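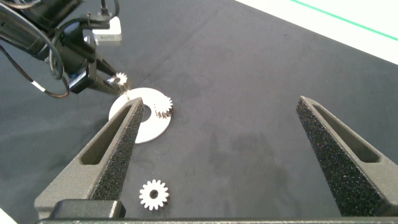 Call for participants: people who assemble small parts by hand

Sividik is a small company in Hetham. We are looking for people who will work with us during the spring, from March until the end of May, in our study about assembly work. The question of the study is simple to say and difficult to answer: can a machine today do the small jobs of a workshop as well as a person who does them every day?

We ask this question for gears, plates, pins and covers. These are the parts which our partner Heinonen puts together in its repair shop. Most of this work is done by hand until now. A worker picks up a gear, turns it the right way, puts it in its place and feels if the teeth have met. When they have not met, the worker turns it a little and tries again, usually without thinking about it. Our two-arm station can hold a gear and bring it over a plate. To do the last few millimeters reliably is another matter, and we do not want to promise what we have not measured.

For this reason we need people, and we need them in two different roles.

Role 1: Hand assembler

You sit at a table and assemble the same sets of parts that the station receives. One set has 4 gears, and the order in which you place them is free. We measure the time and we write down every dropped or wrongly placed part. You will do 300 sets during the whole period, divided in short sessions with breaks. Please do not try to be fast for our sake. We want to know your normal speed, the one you could keep until the evening.

You do not need a diploma. We are happy to have people from watch repair, sewing machine service, toy making, electronics, or from a kitchen table where old clocks are opened. We would also like to have some persons with no experience at all, so please do not think that you are not suitable. You should be able to see small parts well (glasses are fine) and to sit and use both hands for one hour.

Role 2: Station operator

You guide the two arms with hand controllers and show them the task, again and again. The movements are recorded, and later the station tries to do the task alone. It is slow work at the beginning. Many people are surprised how hard it is to lift a flat gear from a mat when you cannot feel it with your own fingers. Training takes two mornings and it is paid the same as the other hours.

For this role we ask for patience first. Experience with remote control models, video games or machine tools is a plus. You should be able to write short notes in English after each session, for example "gear slipped when closing" or "hole not found". The notes can be simple, but they must be true. A failed attempt is as useful for us as a good one, and your pay does not depend on the result.

What we offer

Hand assemblers receive 1200 euros for the full period, paid in equal parts at the end of each month. If you must stop earlier, you are paid for the sets that you have finished. Station operators have a part-time contract with hourly pay, and we tell the rate in the first phone call. Coffee, tea and a warm lunch are included for both roles. Travel costs are paid up to 200 euros in total, against receipts.

Place and hours

The work is in the Pevia building in Hetham, on the ground floor, with a step-free entrance from the yard. Sessions begin at 9:00 or at 13:00 and you can choose which one is better for you. Operators should be able to come at least three times a week.

About your data

We record the hands and the table, without sound. Your name is kept separately from the recordings. You may leave the study when you want, and you may ask us to delete your recordings until the end of June.

How to apply

Write to us through the contact form on the Sividik page and choose "Assembly study". Tell us which role you prefer, which hours are possible for you and, in a few sentences, what you have done with your hands before. A CV is welcome for Role 2 and not necessary for Role 1. We answer to everybody within two weeks. Applications are open until the end of February.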